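An afternoon at the Clotholm open day

I drove down to Clotholm in March for their open day, mostly to see the upstairs room where the hand-held gripper work gets done. I'd been to the Kulley one a while back and that was all slides, so I was hoping for something more practical. Parking was easy. Coffee was ordinary.

Houshang Hassanpour took our group up at 2 and talked for maybe ten minutes before letting us near anything. They record people doing small table jobs with a gripper in each hand, and the recordings go into training the arms. He said they had 3,319 usable recordings so far, 1,007 of them from the food tasks.

The one I spent longest at was the noodle table, up by the railing. You pick up a tangle of dry strands and put it on a round white plate. It's harder than it looks – close the jaws too far and the strands snap, too little and half of them slide out. Each gripper has a black-and-white marker on it for tracking. 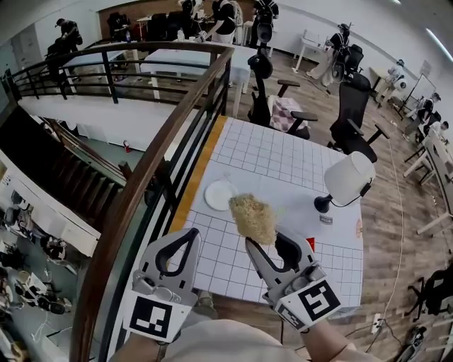 What I asked about

My main question was how much practice people need. Houshang reckoned three sessions before the movements settle down, and anything earlier gets labelled separately. I also asked whether they'd looked at the Sindo or Hermans grippers. They'd tried both and found the handles tiring.

I left at half past four. They're planning another one in spring, and bookings are through the front desk.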